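Witix G2 parallel gripper
Wellar Automation / Grippers / Small arm

184 shares
17 comments

Two-finger electric, for small arms doing light kitchen and bench work. In stock, ships with flange plate, cable and the Witix config file. No fingertips in the box, you pick those below.

What it's for

Bowls, cups, utensils, bagged goods, small boxes. Anything with a rim or a handle. Not for pans with food in them. Not for knives, please stop asking.

We tried it against the Flimham soft hand and the Vlachopoulos three-finger before deciding what to stock. Same arm, same counter layout, same tasks, all run in the simulator first and then on the bench. Test notes by Anastasia Kourkoulas, cleaned up a little.

Notes, sim runs, 2023-02-17

- Witix G2: glass bowl by the rim, good. Tongs off a shelf, good if the approach comes in from the front. Slips on the tongs when it grabs too near the end. Fast to set up.
- Flimham soft hand: nicer on round stuff. Hopeless on tongs, fingers fold over them. Contact model in the sim is a guess, so dont read too much into the soft hand scores.
- Vlachopoulos three-finger: best hold of the lot on the bowl. Too wide between a toaster and a coffee machine, kept clipping the toaster. Needs its own controller box.

Total 1,806 grasps logged over all three hands. Full log on request, it's a big file and not very pretty.

Things that changed on the real bench

Glass was worse than in sim for every hand. Sim friction was set too high, our fault. Dropped it and reran the G2 only, numbers got closer. Rubber tips fixed most of it. Bare metal tips on glass, no.

Wrist clearance matters more than we thought. Low bowls are fine. Deep ones, the hand body meets the rim before the fingers get where you want them. Come in at an angle or get the long tips.

Camera bracket fits the side of the wrist. Check your cable run before you tighten it, the connector is behind it and you will have to take the whole thing off again. We did this twice.

Fingertips

Short rubber: the default, order this one if unsure
Long rubber: deep bowls, tall cups
Flat metal: boxes only
Pack of 8 spare pads: fits both rubber tips

Controller

Runs off the arm's tool port on most small arms. If yours has no tool power you need the Witix side box, sold seperately. Send us the arm model before ordering and we'll say yes or no same day.

Returns

Unused, any reason. Used, only if it's faulty. Tips and pads not returnable once the bag is open. Next batch lands in April, so if the button says backorder that's when.

Bowl reach in the test kitchen, arm coming in from the left with the toaster right behind:

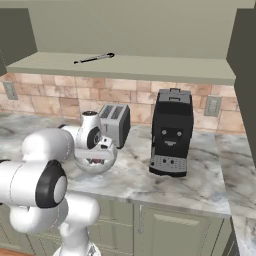 Also in this range

Witix G2 long stroke. Same body, wider opening, slower.
Flimham soft hand. Special order only.
Vlachopoulos three-finger. Special order, controller box included.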